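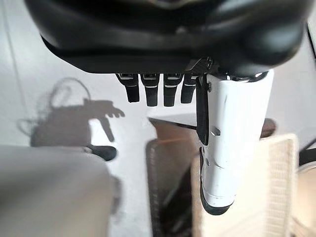
**Floor of the small hall is open again**

Dear members, the pale floor in the small hall at Warkville is finished and you may use it again from this month, December. Imre Erdős and Seo-ah Sung made the last coat in the evening, after the dance group went home.

Please remember these points:

- Outdoor shoes stay on the rack by the door. There are 40 places.
- For washing, use only the gray bucket and a little soap. No bleach, please.
- Tables must be lifted, also the light ones. New felt pads are in the drawer under the coat hooks.

The paint and the pads cost 185 dollars together, and we paid this from the autumn sale. If you find a scratch, write it in the notebook with the place and Seo-ah will look at it. We still have 20 felt pads left for chairs.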